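Sun 2 December – bench notes, CPU seating

Gaspard Lemaire asked again if a machine can take over the board swaps in our repair shop. My opinion today: partly. Picking the processor is the easy half. Placing it is still slow, and I would not yet leave it alone with a customer's board.

For the approach I set the speed limit to 400 in the Juvmont controller. At 2000 the fingers vibrate and I do not trust the height reading. 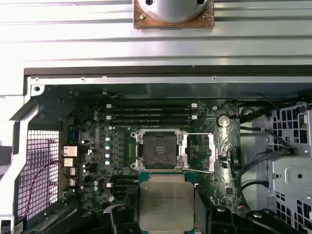
Xeon in the fingers, socket empty.

The grip must be on the edges only, and equal on both sides. I wrote this already in September but it was lost when we changed the config. The good file is now number 681, please do not overwrite it. Last movement is straight down, with the notch checked by a person before release – for the moment I want to keep this rule.

To do: ask Warklow for softer finger pads, and compare with the Ulholm arm. 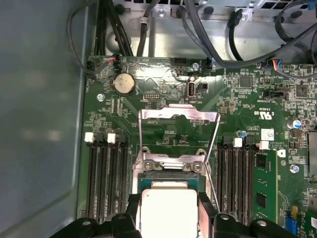
Can it do the whole job, with the lever and the cooler also?
Not yet. The lever needs a force that changes along the way, and for the cooler screws we still use our hands.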